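Omia Stage Company puts on musicals and runs theater classes for children, teens and adults. We work out of the old Rolter Hall, which seats 3,911 if you count the balcony, though we only sell 3,659 seats because the far ends of the upper rows can't see the stage.

## How we work

We do 3 full productions a year. The main one opens in September, and the other two depend on the hall's calendar. Auditions are open to anyone over the age of eight. You don't need to bring sheet music, but you should know one song well enough to sing it without the words in front of you.

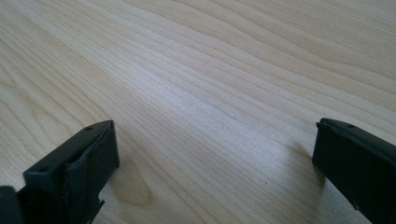 Rehearsals are held in the evening so that people with jobs and school can take part. The cast usually has around 52 people in it, plus the band and the backstage crew. Parts are posted by the stage door and sent out by email the same night.

Our sets are built by Gustden Scenery, a small shop that has worked with us since our first show. Costumes come from Shabalala Wardrobe or from our own storage. We rent out many of the costumes we own to schools in the area, and the rental list is available from the box office.

## Classes

- Beginning voice, for adults who have never sung in front of anyone
- Junior musical theater, ages 8 to 12
- Dance for the stage, with tap shoes on loan
- Script reading group, no acting required
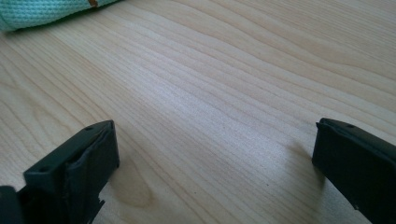

## Tickets and contact

The box office opens two hours before each show. Tickets can be exchanged up to the day before, but we don't give refunds. For class sign-up, leave a message at the office and we will call you back.

Page last updated 11/20/22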